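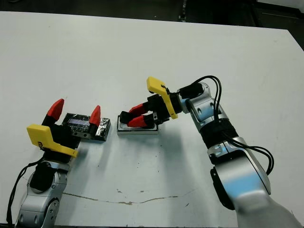
The first thing she does when I come in out of the cold is put a bowl of soup in front of me, and the second is to ask whether I've ever tried to learn a language after the age of sixty. I haven't, I tell her (I have a little while to go yet). "Well, don't wait," she says, and sits down across from me with her own bowl and a stack of index cards held together with a hair tie.

She is a retired school bus driver who has lived in Flekstead all her life, and for the last 2 winters she has been teaching herself Norwegian. There's no class for it anywhere nearby, so she started with a phrase book from the library's sale shelf and a set of radio plays she could only half hear. Her grandmother came from over there and sang to the children in it, and when the old woman died the family was left with a box of letters that not one of them could read.

"I used to take the lid off every Christmas and look at them," she says. "Such pretty handwriting! And I'd put the lid back on and think, well, somebody ought to do something about that. I must have thought it for thirty years before it came to me that I was the one with the box."

The box itself is on the sideboard, a biscuit tin really, with a dent in one corner from a move in the seventies. I ask how many letters are in it and she doesn't have to think. There are 502 pages, she tells me, counting both sides, and she numbered them in pencil one weekend in September so that she couldn't lose her place. 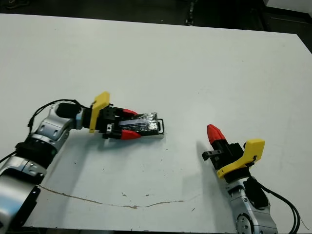 The early months were slow going. She could manage the dates and the weather, and there was a great deal of weather. "Rain, rain, the hay is wet, the cow is better, rain," she says, laughing so hard she has to put down her spoon. "I'd sit up until midnight with the dictionary to find out it had been raining." The spelling gave her the most trouble, partly because it's old-fashioned and partly because her great-aunt, who wrote most of the letters, seems to have spelled things however she felt that day.

What helped was reading aloud. She noticed that a word she couldn't make out on paper would sometimes come clear when she said it, and she'd hear her grandmother's voice calling them in from the yard. She tells me this quite plainly, buttering a piece of bread, and then she's quiet for a bit and so am I.

Last spring she began driving over to Odanberg, where a small group meets to practice over coffee. Most of them are younger than her and a good deal quicker. "They're very patient with me. I have the vocabulary of a farmer from a hundred years ago, so I can tell you all about a sick calf and I can't order a sandwich."
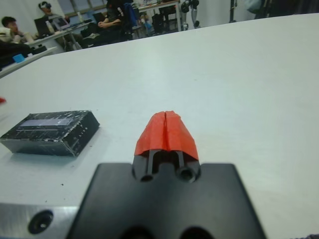
I wonder aloud whether the letters have turned up any secrets, since that's what everyone hopes for with an old box. She gives me a look over her glasses. There was a quarrel about a boat, she says, that goes on for 13 letters, and she had to wait most of the summer to learn who got it. There was also a young man who is mentioned warmly 3 times and then never again, and she has gone back over those pages more often than she'd like to admit.

"I want to know what happened to him. Maybe he only moved away. But she writes about his coat, what a good coat he had, and you don't write to your sister about a man's coat for no reason, do you?"

She writes out each translation by hand in a ruled notebook and leaves a gap wherever she's unsure, and when she has enough gaps saved up she takes them along to the coffee group. Her grandchildren are getting a typed copy once she's through, and the oldest has already asked for the boat quarrel ahead of time.

Before I go she reads me a page, first in Norwegian and then in English, with one finger moving under the line. The hay is in. The new curtains are up in the front room and they are too long. It has rained since Sunday.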